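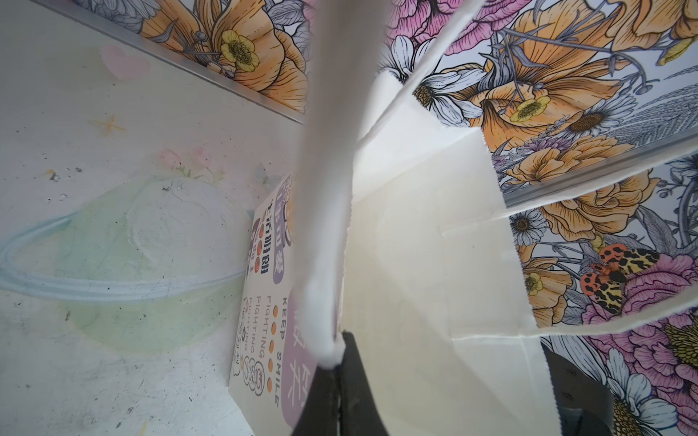
Picking up a paper bag is easy for you. Your hand does it while your brain thinks about lunch. For the Robot Packing Club at Flerham School it took most of a year to teach, starting in September. First problem, the handles. They're thin and they bend, and a bag like this has two of them. The gripper pinches one twisted handle and the other just sticks out in its own big loop, wherever it likes. So which one should the robot hold? The club voted for one handle at a time. Easier to start with.

How does a robot learn a job?

Mostly by copying. A student moves the robot through the job by hand or with controls, and the computer saves every move. One saved try is called a demo. The club's goal is 1,000 demos. So far they have 260. Lots of snack breaks.

After that the computer looks for patterns. Bag leaning left? Handle is probably over there. It doesn't know what a bag IS. It only knows what worked in the demos – and if all the demos look the same, the robot gets confused when something changes. So the kids move the stuff every time. A bit left. Turned sideways. Fallen over.

Why two arms?

Try this at home. Open a bag with one hand and put an apple in it. Annoying, right? Two arms can share the work, but they also have to share the space. The club calls its pair Nuden and Drallen. They stand on one metal rail and both can reach the middle, so their grippers can end up almost touching over the same box. Good for teamwork. Also good for crashes! The program has a rule that says slow down when the arms get close.

The walls have big flowers all over them too, so the cameras have plenty to look at besides the box and the snack bag on the floor. The robot has to learn wich things matter.

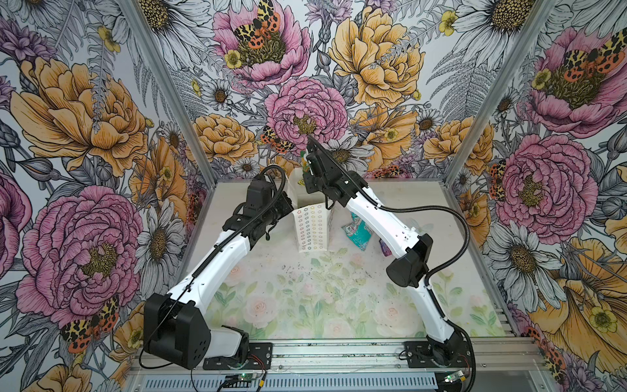
Try it yourself

You need a friend, a paper bag and 2 clothespins.

1. Hold one clothespin each. No fingers on the bag, only clothespins.
2. Stand the bag up on a table.
3. Pick it up together and move it to a chair.
4. Now do it with one person's eyes closed. The other one gives directions – short words only, like "up" or "stop".

Write down every direction you used. Thats your first robot program.

Words to know

Gripper: the robot's hand.
Demo: one saved try that the robot learns from.
Joint: a place where the arm bends, like your elbow.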